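Translated novels: may I review the English version if I read the original?

Posted in: Book blogs and reviewing
3 replies

Þórey Bisgaard
I have a small review site, 268 posts until now, nearly all of them in English, which is my third language. Most of my books I buy or borrow, but since last December I also get review copies from two small publishers.

My problem is the following. One of the publishers, Ukora, has offered me the English translation of a novel called The Taltitz Road. I have already read this book in the original German two years ago and I liked it very much. I have my notes from that time and they are quite long. Now I have asked myself if it is correct to write the review from these notes and only look into the translation here and there, or if I must read the whole English book again from the first page.

The review should have 300 words at the most, so it is not a big text. But I would not like to praise a book in a language in which I did not read it. On the other side, I have a pile of other titles waiting and the date of publication is near.

Also, how much should one say about the translator? I see many reviews where the name is not mentioned at all, and this seems to me a little unfair. But I am not sure that I am the right person to judge if the English is good.

Thank you in advance for every advice, also from people who do it differently.

marsh_reader
Read it again. They sent you the translation, so the translation is the thing you are reviewing. Nobody is going to check, but you would know. Skim the middle if you really have no time.

Sani
I am in a similar position, as I read in three languages and review in one, so I will try to answer both parts.

For the first part, I think your old notes are useful for the plot, the characters and what you felt at the end. They are not useful for the sentences. If you want to write that the style is dry, or funny, or slow, then you need to have the English pages before you. I once wrote that a novel was "full of short, nervous sentences" and a reader told me, quite politely, that in the English edition they had been joined together into long ones. I had to correct the review and I was ashamed for a week.

What I do now is this. I read the first chapters of the translation completely, then I choose the scenes which I marked in my notes and read those, and then I read the last chapter completely. If by then I find that I want to continue, I read everything. If I have not read everything, I write one line under the review, for example: "I read this novel in German and parts of it in English." Publishers have never complained to me about this line. You can also ask Ukora before, it is only a short e-mail, and perhaps they will give you some more days.

For the translator, please always put the name at the top, together with the author and the publisher. It costs you no words from your 300 if you put it in the heading. To judge the work is another matter. You do not have to say if it is good English. You can say what was difficult in the original, such as dialect or jokes, and what you found in the place of it. With both books on your shelf you can do this better than most reviewers, and it would be a pity not to use it.

One small warning: do not compare line by line. I tried it and the review became a list of complaints about single words, which interested me and no other person.

Þórey Bisgaard
Thank you both. I have written to Ukora and I will read the English book from the beginning, in the evenings after nine when the house is quiet. The line under the review I will use for another title where I really cannot manage it. The names of translators I will now add also to my older posts, beginning with the newest.

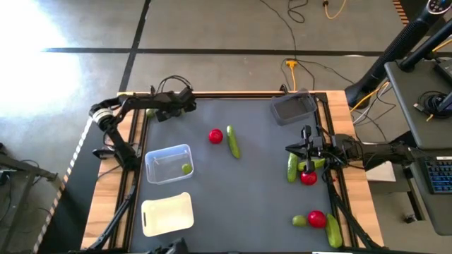
Mora
Could I add that you should check whether the translation was made from the same edition you read? With one of mine the author had changed the ending for the paperback, and the English followed the paperback. My notes described a last chapter that English readers would never find in their copy.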